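2 min read

Drivers wanted – Flustwood Robot Arm Club, summer project

We need 14 people to teach a robot arm to set a table and put away groceries. Students 16 and up, any school, any major. No coding needed for this part, just patience and two hands.

Sessions run 52 minutes, evenings, starting at 6:15 pm in June. You work the arm by remote, do the same small job over and over (mug to the plate, strawberry to the plate, ketchup off the plate), then fill in a short log. Snacks yes. Pay no – but you get club credit and first pick of seats for the Kakthorpe kitchen contest in the fall. 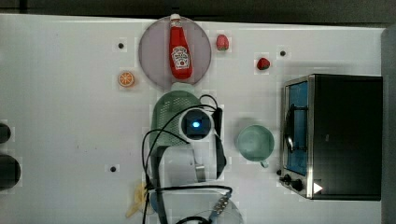 Last changed: June

The tabletop setup is the one you'll train on. Toy food, mug, toaster oven, same rules as Kakthorpe. Camera is on the arm so you learn to watch the screen and not your hand. Takes a session or two to get used too.

We had 649 good runs logged last term and want a lot more before the contest. Team Ondrejka builds the grippers, team Punditz does the software, drivers can join either one later on.

To sign up – put your name on the sheet outside the Flustwood lab, with the evenings you can make. Limit is 18 names, the last four are alternates. Please dont sign up if you can only come once.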